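Week 4: Why beer bottles are brown

Light spoils beer! Hops contain bitter compounds that break apart in sunlight and give that skunky smell, and brown glass blocks most of the light that does it.
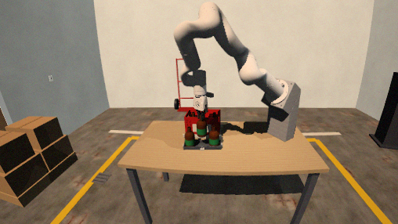
Green glass lets far more through, so a green bottle left on a sunny sill can turn within the hour. Do try the sniff test in Ayanda Makhubela's session, it's great fun.

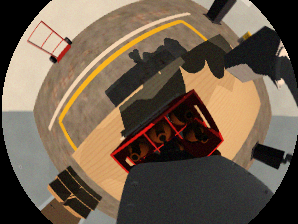
Does dark glass protect beer from heat as well?
Sadly it does very little there, so store it somewhere cool.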